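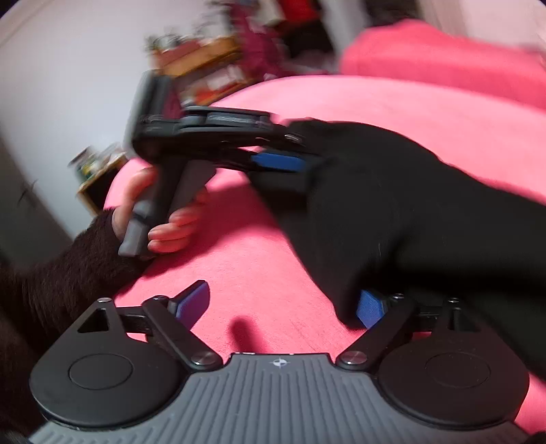

Segundo Buppha Tanasarn, em comentário enviado a esta página, a maior dificuldade de quem monta um par de garras manuais em casa surge depois da montagem, quando se tenta pegar em tecido escuro e mole e uma das pontas apanha também a manta da cama. A observação é pertinente e motivou a revisão das recomendações que se seguem, destinadas aos utilizadores da oficina partilhada Uvico e a quem trabalha no próprio domicílio.

Superfície de trabalho. A cama é aceitável para ensaios com roupa, desde que a coberta fique bem esticada. As mantas felpudas oferecem mais atrito do que um lençol liso e tendem a subir com a peça. Recomenda-se uma coberta de cor viva quando a roupa é preta, pois o contraste facilita a leitura das dobras nas gravações.

Almofadas dos dedos. Devem ficar frente a frente e paralelas quando a garra fecha. Confirma-se o alinhamento fechando a garra sobre uma folha de papel: se a folha rodar, uma das almofadas está torcida. Convém limpá-las com um pano húmido e sem detergente — o cotão acumula-se depressa e reduz a aderência.

Articulações. Os parafusos de pivô apertam-se até desaparecer a folga lateral e aliviam-se depois um quarto de volta. O braço deve abrir sem esforço do pulso. No conjunto Dosten, adquirido pela oficina em abril, foi necessário repetir o aperto ao fim de 138 ciclos; a partir daí, a verificação passou a fazer-se no início de cada sessão.

Empunhadura. A mão envolve o punho com o polegar por cima, sem apertar. Mangas de malha grossa devem ser arregaçadas ou presas com um elástico, afastadas das articulações. As sessões não devem exceder 39 minutos seguidos.

Manuseamento do tecido. Pega-se primeiro numa orla ou costura e só depois se aproxima a segunda garra. Com peças grandes, uma das garras segura e a outra puxa; mover as duas ao mesmo tempo costuma produzir pregas difíceis de desfazer. Se o tecido cair sobre o braço da garra, abre-se esta por completo antes de recuar.

Arrumação. As garras guardam-se abertas, na caixa Tendeo da prateleira 52, com a chave sextavada e as almofadas de reserva. Os parafusos pretos pequenos perdem-se com facilidade em cobertas de pelo, pelo que a sua substituição se faz sempre na bancada.

Texto revisto em 12 de agosto de 2023.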